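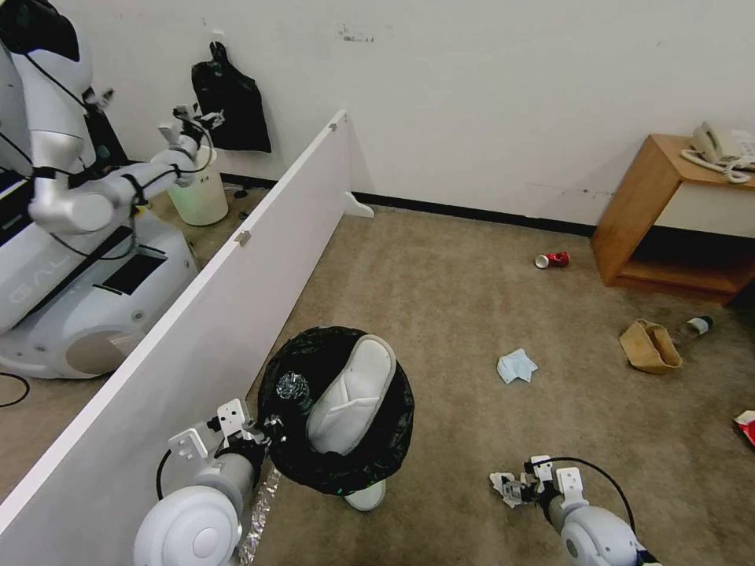 Housekeeping and Room Care, handout 6: Litter, bins and what a "clean" room means

Most textbooks will tell you that a room is cleaned from top to bottom and from the far corner to the door. I have never seen good evidence that the order matters much on a carpet with a few pieces of litter on it. A crushed soda can, a crumpled face mask and a paper bag can be picked up in any sequence you like, and the carpet will be no better or worse for it. What matters more is where each thing goes afterwards, and most training plans skip that part.

Elínborg Dalsgaard's reading for this week (the Kutilville chapter) says that sorting at the point of pickup saves nearly 10 minutes a room. Read it with care. She timed 6 rooms, all in one building, and the same person cleaned every one of them. I would not plan a shift on that.

Points to bring to the seminar

Glass first. I do accept this one. A small bottle lying on its side is easy to kick or step on, and it should go in its own container – never into a thin liner with paper.

Masks and tissues. Treat them as used, whatever they look like. Gloves on, straight into a lined bin, no sorting.

Cans and packaging. The usual advice is "recycle where possible." Possible for whom? If the building has one bin store and one collection, sorting upstairs is theater. Ask before you teach it.

Slippers. Disposable ones go in the trash. Hanane Kabbaj argues in the Orneck notes that guests "expect" them to be removed daily, but she gives no source, and I could not find one.

Liners. A bag that bulges over the rim takes up room you could be using. Fold it down outside the rim and press the air out.

Walls. Scuffs above the baseboard are not litter, and they are usually left off the checklist. Then somebody inspects the room and fails it.

For next time

Write 400 words on one rule from the Orneck notes that you think is habit and has no reason behind it. Say how you would test it. "It looks tidier" will not get you marks.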